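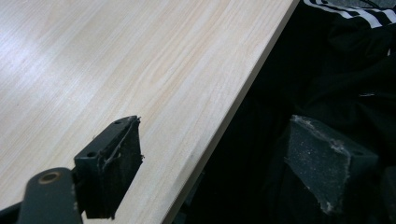 A gripper with two padded fingers at the edge of a pale wooden board.

Can a machine do the chores yet?

Machines already help at home. A washing machine washes clothes, but a person must still load it, and folding a shirt is harder for a machine than washing one.

Consider how you pick up a sock. Your eyes find it, your fingers close around it, and your skin tells you when to stop squeezing. A robot must learn each of these steps. Many robots have two fingers in place of a hand, and rough pads on the fingers can help them hold on.

Cloth is difficult because it changes shape every time it is touched. A board keeps its shape - a sweater does not.

At the Zesby learning center, Macarena Huenchumán and her team keep a record of practice attempts at simple chores. The record now lists 1,496 attempts at 19 chores. Wiping a table is one of the easier ones. Making a bed remains a job for people.

Word to know
Gripper: the part of a robot or tool that takes hold of things.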